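Notebook, August, shot-tracking bench

Second go at the Bidton home game footage this morning, and I'm glad I left it overnight, as I'd made a proper muddle of the rebounds column. The tagging sheet had put every tipped ball down as an offensive board, so our centre looked like the best rebounder in the league (lovely for her, less lovely for the coaches!). Sorted now, and the season file stands at 2,316 logged shots.

The thing I really wanted to get at was the corner three. Everyone at Jillska is sure we shoot better from the left, and I was sure of it too, having sat through most of the games. Well, 48 attempts from the left and 32 from the right, and the percentages are so close I wouldn't hang a play on them. What does stand out is how late in the clock the right-hand ones come – most of them with under 6 seconds left, when somebody has run out of ideas and the ball gets swung over there in hope. I'd like to split those out before anyone redraws the sets.

Fonine export still drops the last possession of each quarter if the buzzer goes while the ball is in the air. I've been typing those in by hand, which is dull but quite soothing with a cup of tea. If you're working on the Hailu games, please do the same and put a star beside them, so we can find them again. 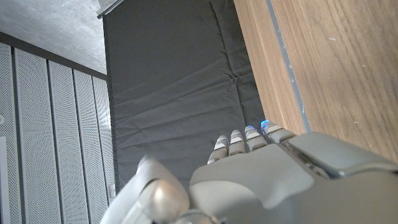
Grey hand, from behind the wrist, fingers forward over the dark cloth.

Still to do: recheck the free throws from the overtime game, ask whether the away scorer's sheet counts team rebounds, and find the charger for the old laptop – I had it at four o'clock and it has wandered off again.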